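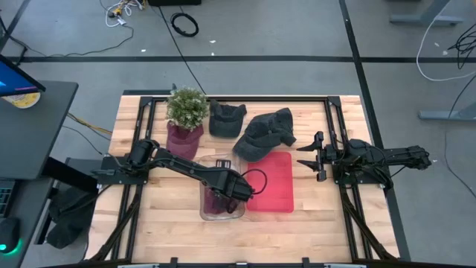
Home Projects Talks Notes Contact

Last updated 18 Nov 2025

Gripper comparison talk, speaker notes

(20 min slot, keep it to 15, leave time for Rizal's questions, he will have some)

Opening. Say who we are. Me, Séverine Lecomte on the controller side, Timothée did the finger mounts. Thank Besnard for the bench space. Don't do the history of the project, everyone here sat through it in August.

What we wanted to know: same bench, same arm type, same objects, does the finger change more than the controller does? Everyone argues fingers. Gilles argues controller. Gilles was half right, save that for later.

The bench. Two black arms facing each other across a wooden top, extrusion frame round it. Left one in the picture is down over the clear tub with the dark red thing in it. Right one has its fingers wide open, pointing in at the middle. Two caps, red mat, little plant at the back. Leave the slide up while I talk, people like looking at the bench.

Why caps. Soft, big, no two grasps the same. Brim is stiff, crown is not. A gripper that loves boxes will happily pinch a crown and drag the whole cap along the table. Good test, cheap test. Someone will ask about bottles. Answer: done to death.

Clear tub: hard on the camera. Edges and reflections. Depth goes patchy at the rim, so the arm has to go in mostly on what the overhead view gives it. Mention we tried two camera heights and only the higher one kept both arms in view the whole way through a handover.

Grippers compared
- Tranar, two finger, stock pads
- Tranar, same body, Timothée's longer fingers
- Ferora, two finger, wide opening

300 trials per gripper, 13 objects, split over 9 days. Say it slowly, last time I rushed it and Florian had to repeat it from the back row.

Results, short version:
Stock pads fine on anything with a flat side. Poor on cap crowns, slid off.
Longer fingers better inside the tub, worse on the mat, tips flexed when picking up thin things.
Ferora best on caps by a long way. But wide fingers catch the tub wall on the way down. Needs a steeper approach, and that costs time.

Controller bit (Séverine may want to take this, ask her beforehand). Swapped the position controller for the Zandano one with force limit. Tub collisions stopped faulting the arm. Grasp sucess went up for all three grippers, most for the worst one. So Gilles gets his point. Ferora still came out top on caps with either controller.

Things that went wrong, be upfront:
- wrist cable. Loops out on the left arm and snagged 4 times before we re-routed it. Those trials are thrown out, not counted as fails
- calibration drifted over lunch breaks, we now recheck before every block
- first batch of finger pads wore through, no spares, lost a day

Don't get dragged into price. If pushed, say it's in the handout.

What next: both arms on one cap, one holds the brim, other one tucks. Different gripper on each side? Florian thinks yes. I think the timing will be teh hard part, will say so and let him argue.

Last slide is contacts. Log files on request, ask Timothée, he has the tidy version. Mine are a mess.

Switch the clicker off afterwards, it went flat last time.

This site uses cookies to remember your settings. Accept / Manage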